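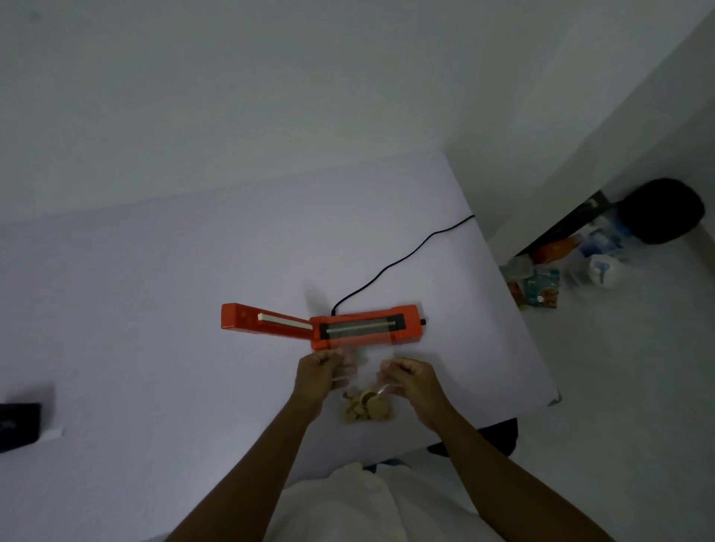
Sealing bickies in plastic bags with a heat sealer – the quick version

Updated August 25, 2025

Bake sale stuff again. Got asked by three different people last time how I do the bags so I'm writing it down once and you can all stop texting me. Works for any dry, firm bikkie. Doesn't work for anything iced, jammy or still warm from the oven.

What you need

A benchtop heat sealer, the long skinny sort with the hinged lid. Mine came from the Grarkimar clearance table and has a little knob on the end. If yours has lights or buttons instead, read the booklet, I can't help you.
Clear food bags. Make sure they say heat sealable. I get the Derkirau ones, sleeve of 26.
Biscuits, fully cool. Overnight on a rack if you've got the patience.
A clean table with nothing on it that you'll knock.
Pen and labels.

Before you start

Wipe the table down and dry it. Properly dry. Plug the sealer in and have the cord going off the back so it isn't under your wrists. Wash hands. Crumbs on the sealing strip are the number one cause of bad seals in my house so give that a once over with a dry cloth as well, while it's cold and unplugged. Yes I've put that in the wrong order. Wipe first, plug in second.

Do a test strip. Cut a corner off a spare bag, seal it, let it cool, pull. If it peels open, turn the knob up one. If it goes wrinkly or melts through, down one. Mine likes 5 for the Derkirau bags and 2 for the thin ones from the supermarket, yours will be different.

Filling

Fold the top of the bag down over itself like a cuff, then fill, then unfold. Keeps the grease and crumbs off the bit you're going to seal. Takes two seconds and I still forget.

Don't overfill. Leave a good hand's width of empty bag above the biscuits. I know it looks stingy. It squashes down and you need the slack to get the edge across the strip without the biscuits climbing up after it. Stand the bag on its bottom and give it a gentle tap so they settle. Gentle! Anzacs cope, shortbread doesn't. Bits are fine, broken ones go in the family bag.

Sealing

1. Open the lid right up. Hold the mouth of the bag by its two sides and pull it taut, so the front and back lie flat against each other. Any pucker here ends up as a leak.

2. Lay the top of the bag across the base, biscuits on your side, down on the table where they aren't dragging on it. Smooth the plastic flat over the strip with one hand, other hand on the end of the sealer so it doesn't skate off. Light little machines, they wander. 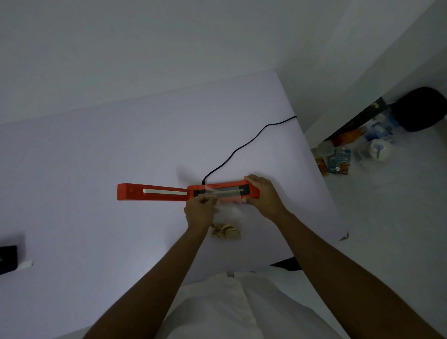

3. Push out the air. Flat palm, from the biscuits up toward the opening. You won't get all of it, don't try, you'll just make crumbs.

4. Fingers out of the way. Lid down, firm even pressure along the whole length, count of two after it clicks or the light goes off or whatever yours does.

5. Leave the lid down a moment longer – the plastic needs to set. This is where everyone rushes.

6. Lift, slide the bag off, don't poke the seal. It's hot.

7. Second seal a finger width above the first if they're going in the post or to Storow on the back seat with the dog.

When it goes wrong

Seal comes apart at one corner: bag wasn't flat or you pressed harder at one end.
Seal has brown bits: too hot, or there's old melted plastic on the strip. Unplug, let it cool, wipe.
Bag full of fog: biscuits were warm. Open it, tip them out, start over with a fresh bag.
Nothing happens at all: check the powerpoint is switched on. Don't ask how I know.

Small bags and offcuts

Cut-down bags are good for single biscuits, and the kids at the Kılıçarslan stall sell loads of those. They're a pain to get open though. Clear film clings to itself and on a pale table you can hardly see where the edge is, so work it up off the surface and pinch the bottom edge between your fingertips with both hands. I keep the pens in a black mesh holder off to the left and push the orange sealer over to the right till I've got the piece sorted. Rub the two layers against each other and they usually let go.
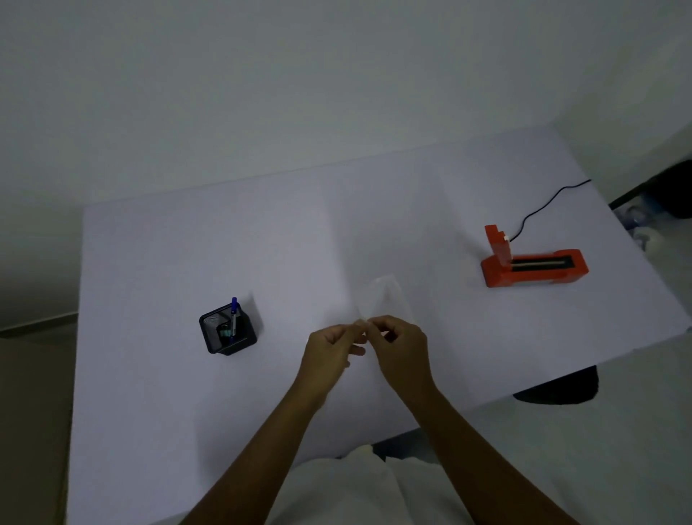 Labels want doing before you fill, a pen on a lumpy bag is hopeless. Write on the sticker, stick it on the flat empty bag, then fill. My blue-capped one lives in the mesh pot on the table so it's there when I want it, and it goes straight back in or I lose it under the bags. Name of biscuit, date baked, what's in it. Nuts, egg, dairy, gluten, spell it all out, the market people are strict about it.

Storing

Cool cupboard, out of the sun. Mine stay crisp 14 days, after that they're ok but not sale ok. Don't stack bags more than a couple deep or the bottom ones turn to sand. For the September stall I'll be baking the week before and sealing next morning.

Unplug the sealer when you're done, let it cool with the lid open, then put it awya somewhere dry.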